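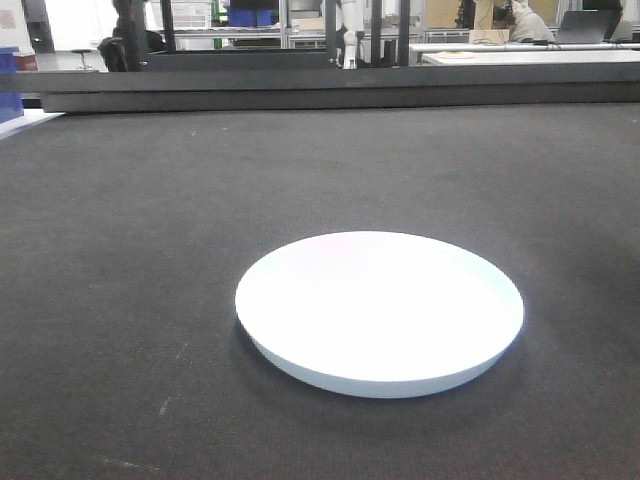
How many demonstrations does one household task need before a policy can be trained on it? In our experience 400 is a comfortable number for a short task with a single object, provided the starting positions are well spread.

3.2 Collecting the plate examples

We began the Troltar set with tableware, and we are rather glad that we did, as a plain plate turned out to teach us a good deal about our own habits. Figure 2 shows the workspace from the fixed camera, with a round white plate on the dark surface and the arm standing behind the black beams. Each episode lasts at most 30 seconds and is driven by an operator, who is asked to work at whatever pace feels natural – a hurried demonstration is seldom a kind one to learn from.

Between episodes the plate is put down somewhere new, following a list of positions drawn up beforehand at Hilthorpe. We recorded 466 episodes over 6 sessions and kept 400 of them, setting aside those in which the operator had stopped part way or the recording had dropped images. The discarded episodes are stored with a short note on each, and we come back to them in Section 5.

Figure 2. Workspace for the plate task, fixed camera view.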